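Lurville Makers' Shed help desk
Ticket: Arm leaves small things behind when clearing the grey bin
Opened by: Shireen Radebe
Area: Bin sorting / household and shop-floor chores
Priority: Normal
Status: Open, waiting on parts

Shireen Radebe wrote:

Hi all, and sorry in advance for the length of this one. I wanted to get it down while it's fresh, and I know Palesa likes the whole story before she touches a setting.

As you know, we've been trying since March to get the arm to do the job everyone at the shed hates, sorting out the odds and ends bin at closing time. You know the one: clips, bits of hardware, something off somebody's kettle, all tipped in together over the day. My hope was that if it could manage our bin, it might one day manage my kitchen drawer at home, and then I could die happy.

It does well with anything chunky. Clamps, tape rolls, the big glue bottles, all good. The trouble is the small and the flat. It goes down, closes, comes up with nothing, and then carries that nothing very carefully over to the tray and lets go of it. It did this 4 times in a row last night before I hit pause. The log says "pick complete" each time, so as far as Skuronora is concerned we have a spotless bin.

What I've tried so far:
- Restarted the controller and the Skuronora software, in that order.
- Wiped out the bin.
- Turned the speed down to 50 percent. It missed more slowly.
- Moved the lamp so there was less glare off the bottom.

Palesa Moodley replied:

Thank you Shireen, that's a lovely clear write-up and please never apologise for the length. Two things come to mind. The "pick complete" message only means the gripper finished closing. It doesn't check whether there's anything in there unless you switch on the grip check, which comes switched off. It's under Tools, then Grip, a long way down the page. Please turn it on and run the bin again.

The other thing is the bin itself. If it shifts even a little when the arm brushes a wall, every pick after that will be off by the same amount. Is it still held down properly? And could you put in a few of the things it struggles with, and leave the big easy stuff out for now?

Shireen Radebe wrote:

Grip check is on, and what a difference in honesty! It now admits to every miss. I had a good tug at the bin and it's clamped nice and firm, so I don't think it's wandering. I've put in a small batch of troublemakers, including the two little green pieces and the purple and white spring clamp sort of thing, plus the shiny bit that always gets the better of it. Then I ran it at the usual speed with the lamp where Ayanda likes it.
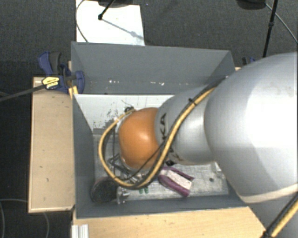 Ayanda Swanepoel thought we were being too hard on it, and wrote back that a person clearing a bin cheats all the time: we sweep the small things into a corner with the side of a hand, tip the whole lot up, or pinch two at once and sort them out in the air. The arm is only ever asked to come straight down on one thing and lift. Could it be taught to nudge first and pick second?

Palesa Moodley replied:

Ayanda is quite right, and there is a nudge move in the Zarnivano add-on. I've been shy about it because an early version pushed things up against the wall where the fingers couldn't get in behind them, and then you're worse off than when you began. The newer one pushes away from the walls. I've put it on your controller, set to try up to 3 nudges before it gives up and asks for help.

Shireen, would you run the same batch with it and note what comes out? Please leave the lamp and the speed alone so we're only changing the one thing. Shiny and see-through parts may still be a nuisance, as the depth reading goes patchy on them, and no amount of nudging will cure that.

Shireen Radebe wrote:

Ran it this afternoon with a cup of tea in hand. The spring clamp came out on the first go. The green pieces took some pushing about but it did get them both, one after the other, and I'm not ashamed to say I clapped. The shiny part beat it completely. It nudged, had a think, nudged again and then asked for help, so I reached in and took it out myself.

The whole run took 40 minutes, mind you, counting all the stops. Jamila Sivakumar was at the next bench and cleared the other bin while she waited for her kettle to boil. So if the question is whether it can do the chore yet, I'd say it can do a good part of it, provided you're in no hurry and somebody's close by. I'd still rather have it than not. I got all my labelling done while it worked.

Palesa Moodley replied:

That's a much better result than I was expecting, well done. I'm leaving the ticket open for the shiny parts. Ndlovu have softer fingertips on order for us, with a bit more grip to them, and I'd like to try those before we fiddle with the depth settings. Please keep grip check on from now on, and when it asks for help, pause the arm fully before you put your hand in the bin.

Shireen Radebe wrote:

Will do, paused every time, promise. I'll keep the shiny part in a jar on my bench with the ticket name on it, ready for when the fingertips come.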